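# Sedgate Surfaces

Last updated: March

Sedgate Surfaces is a small collection of tabletop and wall coverings, with notes on how each one was cut, laid and lit. It holds 1,167 still pictures in 18 sets. Each set keeps one tabletop and one wall covering together from start to finish, so a set can be used by itself without sorting through the others.

The collection was put together by Roos Verschueren for people who work on pattern and texture: matching a printed sheet to a plain one, telling veins from creases, finding the line where a table meets a wall. It is also handy for anyone choosing a backing for a small booth and wondering how a busy print looks from a few feet away.

## Layout

Every set has its own folder, named after the tabletop first and the wall second. Inside are the pictures and a short text file, notes.txt, with the name of the covering, the direction it was laid and any repairs. Three of the folders also hold flat scans of the sheets before they were put up. The scans are larger files -- leave them out if you are short on space.

## Coverings

Names such as Ukero and Droltitz are our own labels. They don't refer to a shop name or a product line. Kocabaş is the label for the plain gray sheets, which were added last.
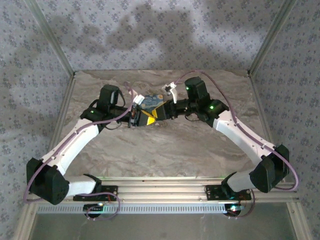
Floral walls gave us the most trouble in labeling. A small repeat is easy to name when it is flat and evenly lit, and much harder in a corner or under a shadow. The notes therefore use "ground" for the base color and "motif" for whatever is printed on it. With a pale lavender-gray ground and small bluish-purple flower clusters, the entry reads "lavender-gray / floral, small," and stays the same for the back and side walls. Shadows are entered on their own line, as with the soft dark patches on that back wall, so that they don't get read as a second color. The tabletop gets a separate entry: gray-brown, marbled, veins mostly side to side. We write "marbled" for both real stone and printed sheeting unless the material was checked by hand.

## Labels

Each picture has one line in labels.csv. The columns are set, surface, ground, motif, vein direction, shadow and remarks. Vein direction is left blank for plain tops. Remarks are free text and vary a lot in length, depending on who was typing.

## Known problems

- 2 sets share a tabletop. Keep them on the same side of any split.
- Color names were picked by eye. There is no color chart in the pictures, and gray-brown and beige-gray were probably mixed up in the early sets.
- Nearly 18 lines have an empty shadow column. Treat these as unknown.

Corrections can go to Roos Verschueren. Please give the folder name and the line number in labels.csv.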